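Naltard is a wheeled delivery robot built in a shared workshop in Bustby. It was meant to carry parcels along the covered walkway outside, at the speed of a reluctant pensioner. The first version took 13 months and weighed more than its cargo.

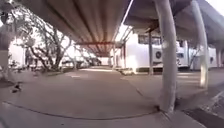

Covered walkway used as the test route, Bustby.

Steering relies on a low-mounted camera, which has firm opinions about shadows. Early software treated each one as a ditch and stopped politely at the brink. 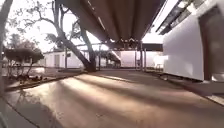

A later revision, Trornard, ignores shadows and, less usefully, kerbs. Its build log runs to 182 entries, many of them about wheels.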